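Chapter 14
Shared Spaces and the Working Day

After studying this chapter, you should be able to define a shared space, explain how informal rules develop among coworkers, and describe how the layout of a room affects the way people use it.

Key terms: shared space, informal rule, territory, break pattern

When the Stamar Paper Company moved its 1073 office employees into a new building, managers planned the desks with great care. They gave little thought to the tables between them. Within a month, those tables had become places for meals, sorting mail, and short meetings, and disagreements over their use had begun to reach the personnel office.

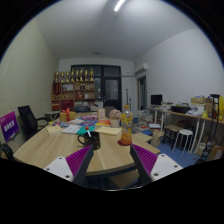
Glenys Llewellyn, who studied the company over two years, collected 2273 written comments from employees. Few of them concerned noise or lighting, the subjects managers had expected. Most dealt with personal belongings: how long an item could be left on a table, and who had the right to move it.

Such questions are seldom covered by written policy. They are settled by informal rules, which new employees learn by watching others. Section 14.1 traces how these rules form. Section 14.2 compares Stamar with a smaller firm, Gethin, where seats were assigned.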